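Elent opens shared workroom on the ground floor at Gerkari

16th May - Elent has opened a shared workroom in the former Mulder building at Gerkari. The room will be open to local groups, small firms and residents on weekdays, with evening sessions starting in June.

The room is long and white, with a wood-look plank floor in light brown and grey. Work is done at tables, and people may sit or stand as they prefer. Power is supplied from the building's own sockets, and users may run power strips out to where they are working.

Elent took on the lease last year. The fitting out was carried out by Grillovska, which also repainted the walls and replaced the old lighting. Total floor area is 239 square metres. 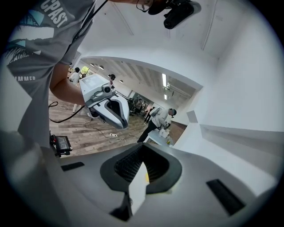 Issue 4

A white table stands in the open part of the room, with cables across the floor on the way to it. Bookings can be made for a single table or for the whole room. Groups booking the whole room may move the tables but are asked to put them back before leaving.

A table costs 4 pounds for a half day. The whole room costs 100 pounds for a full day, and there is no charge for setting up beforehand. Local schools can use the room free of charge when it is not already booked.

Elent expects 1,000 bookings in the first year. Most enquiries so far have come from people who work at home and need more space for a day or two at a time - model makers, dressmakers and small repair businesses among them.

Storage is not included in the price. Lockers can be rented by the month from the Elent desk beside the main entrance. Food may be eaten in the side kitchen only.

The room can be viewed before booking. Viewings take place on weekday mornings and should be arranged at the desk or through the bookings page on the Elent website.

Ends

Notes to editors

Elent runs shared work and meeting space. Grillovska is a building and decorating firm. Further pictures of the room are available from the Elent press office on request.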